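3.2 Caps, barrels and what counts as a finished pen

I'll start with the pens, because they gave us more trouble than anything else in the Hedley study. When we began, I figured a whiteboard marker was about as plain as an object could get. You have a barrel, you have a cap, and you push one into the other. Then I sat down to write the sorting rules and kept running into cases I hadn't planned for. Is a pen with its cap on crooked a capped pen? If a cap is lying beside a barrel, do they belong together? I went back and forth on that last one for most of April.
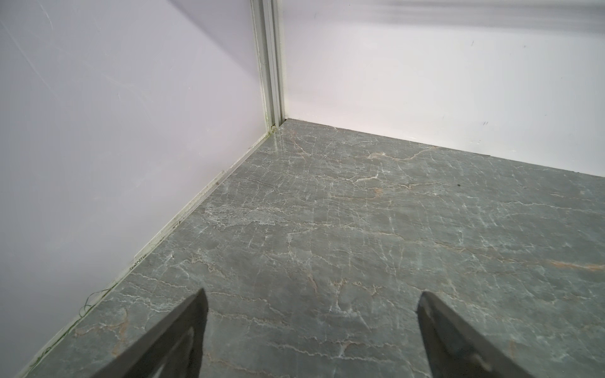
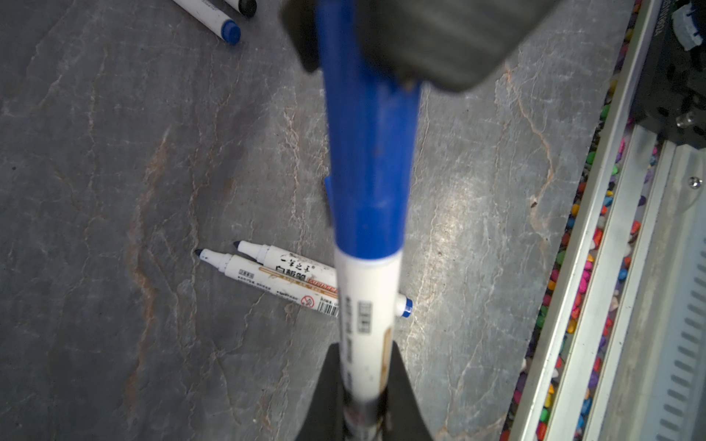
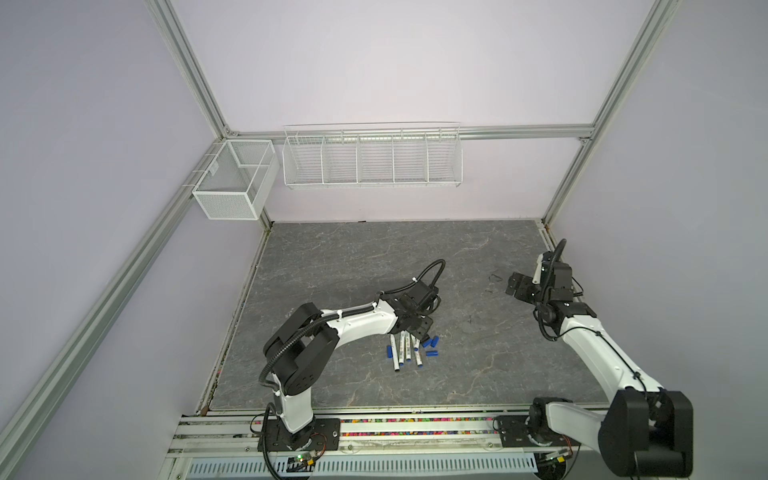 Figure 4. Floor panel, markers and caps.

What we settled on is pretty simple. We treat every barrel and every cap as its own item until the two are joined, and once they're joined they become a single item called a pen. A cap that sits next to a barrel gets no credit for being close! I know that sounds fussy, but our first draft had a category called "nearly capped," and when two of us labeled the same 115 layouts separately, that one category caused most of the arguments. We dropped it and I haven't missed it.

The second rule is about color. I had assumed that anyone tidying a desk would match caps to barrels by ink color first and think about everything else later. But in the written answers we collected at the Anddale office (59 people filled in the form, which was more than I'd hoped for), plenty of folks told us they'd put any cap on any pen just to keep it from drying out, and fix it up afterward if they ever got around to it. So color matching went into the rules as a separate score, and you can have a perfectly finished pen wearing the wrong color cap. One person wrote in the margin that this is how arguments start in meetings, and I can't really disagree.

Then there's the question of where the pens lie before anyone touches them. We set out two starting patterns. In the first, which we call Zanby, the barrels lie close together and point more or less the same way, so you can run down the row. In the second, Andrade, they're dropped from a cup and left however they land (these names are from the whiteboards in our two meeting rooms, by the way, and don't mean anything). I'd expected Andrade to be the harder of the two. For most of the tidying it was, but closely packed barrels have their own problem, where picking up one nudges the pen beside it and the whole row starts to roll. We scored a rolled neighbor as a disturbance only if it ended up farther than one barrel width from where it started.

The full set has 1,227 layouts, and 600 of those are Zanby. I would have liked an even split, but we threw out a batch of the early ones after changing the cap rule, and it seemed silly to redo them just for a rounder number.

One last thing on surfaces. A busy pattern makes small stuff harder to pick out when you're labeling, and small dark items are the worst of the lot, so we asked labelers to zoom in on every dark spot before deciding it was part of the surface. It slowed us down a good bit. It also changed enough labels that I'd do it again, and the corrected counts are the ones used in Section 3.3.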